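Unit 6: Choosing a two-arm kit for soft goods

We spend this unit on the Trevine pair kit, and I've been looking forward to it! Cloth is hard for any robot, and two small arms on a tabletop let you meet every one of the problems yourself.
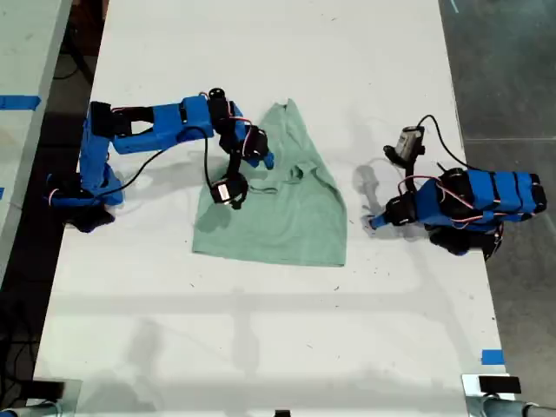
Notes by the Telness lab course, Wed 9 May

Look first at how the kit is built — plastic links, servo at each joint, wiring on the outside. You can trace a cable by eye and swap a servo between runs, which I love in a teaching kit. The Trevine manual gives 23 exercises, and we'll do 3 of them, all with a shirt on a white table.

Grip is where the fun starts. A sleeve lies nearly flat, so the fingertips have to come in low and close on very little fabric. Try a few approach angles before you touch the speed setting, and write down each one.
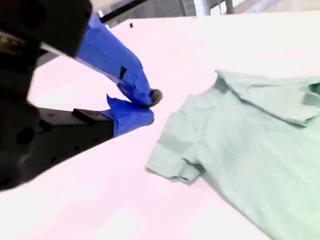
Kvam wrote back that the arms were easy to set up but calibration took about 30 minutes the first time, and that the second arm was worth having for anything wider than a towel.

Bring your angle notes to the next session. We'll compare them with the Zistora kit.

Telness lab course | Contact: room 124 | Back to top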